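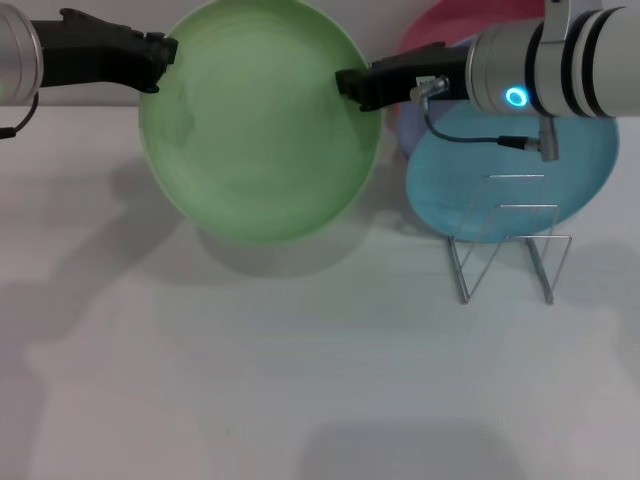
Trallness Supper Club – notes from the May meeting

I got there late (the bus from Bistbridge again!), so I missed the apologies. We began at 7.20 with the hall booking. The price goes up by £2 an hour from the summer, and we grumbled but agreed to pay it.

Money next. We have £226 in the account after the Giltano evening, which went down a treat – the dumplings were gone before I'd even sat down. I'm to ask for the big oven next time.

The autumn supper will be Czech, with Jireš on the record player if we can find any. Tickets are capped at 20. We argued for ages over soup and settled on garlic.

Leaflets: the printer wants us to take 2,000. Far too many, so I'll ask again.

Finished at 9 and I locked up.

Search this site Go

3 comments 5 shares

Recent
April meeting notes
Giltano evening: the menu
How to find the hall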